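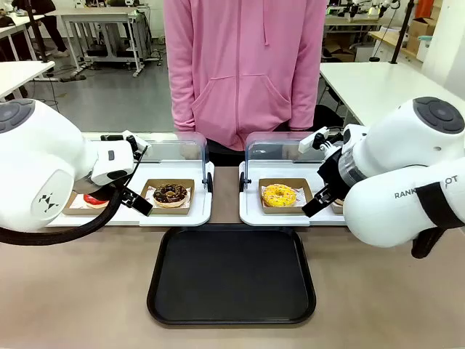
I have been helping with the robotics club at Brinlow for long enough that I should know better than to promise the students an easy task, and yet back in the winter I did exactly that. Pick up a donut order, I said. Put it on a tray. How hard can it be? Well, we've spent most of this spring finding out, and I have enjoyed just about every minute of it (my waistline somewhat less). The job as we finally wrote it down goes like this: a customer asks for a flavor, the robot works out which display case it's in, lifts the clear lid, takes the right donut and sets it on the black tray in the middle at the front of the table. With a case on either side of that tray and an arm for each, the kids figured the left arm would look after the left case and the right arm after the right one, and they'd be done by lunch.

They were not done by lunch! The first thing we ran into was the lids. They're lovely and clear, and that suits people fine, but the camera software one of our teams wrote in the fall had been trained on plain wooden blocks under plain ceiling lights. Put a curved, shiny cover over a shiny glazed donut and it gets confused in a hurry. One afternoon it was convinced that a reflection was a second chocolate donut, and it went after that reflection with real determination. We ended up going back and collecting 4,000 new pictures, some with the lids up and some with them down, and I want to say a big thank you to everybody who gave up free periods to sit and label them.

The second thing was sprinkles. I'll come back to sprinkles. 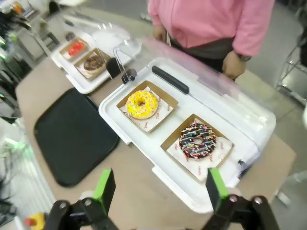

Konrad Kaufmann
Club mentor, Brinlow Robotics
April 29, 2021

So, sprinkles. The original plan was to tell the flavors apart by the main color of the glaze, and for the yellow and the red that works a treat. Then you get to a chocolate one like the one in the lower box, with white drizzle going every which way and sprinkles in all sorts of colors on top of that, and the program starts averaging everything together into a kind of muddy nothing. One of our quieter students suggested we look only at the strip just inside the outer edge, and then vote on it over several looks from the wrist camera. I thought it was too simple. I was wrong, and I've told her so, and now I'm telling you.

The green pads on the fingertips are another thing I'm fond of. We started out with bare metal, which was no good on soft dough, and then moved on to a foam that shed little crumbs of itself (nobody wants that on breakfast). These came out of a bin at Dilico, the surplus place out past Hodport, and the students cut and fitted them in an evening. They grip gently and they wipe clean. If you drive out there, bring cash and leave yourself more time than you think you need.

Where are we now? Last time we kept a proper tally we did 30 orders in a row, and only 3 went wrong. One was a dropped donut, one was the wrong flavor, and one was me leaning on the table, for which I have apologized. Opening the lid is still slower than I'd like. The arm creeps up to it as if it might bite, and the team has been arguing very politely over whether to speed up the approach or change the angle. I'm staying out of it, or trying to.

We're also saving toward a spare gripper. The bake sale and the car wash together got us to $1,000, and the Bachmann hardware store has kindly let us leave a jar on the counter. If you're in there for paint or a box of screws, please say hello to the folks at the register and drop in whatever you can spare.

Next up is the handoff, where one arm steadies the tray while the other fills it. I've told the kids it should be easy.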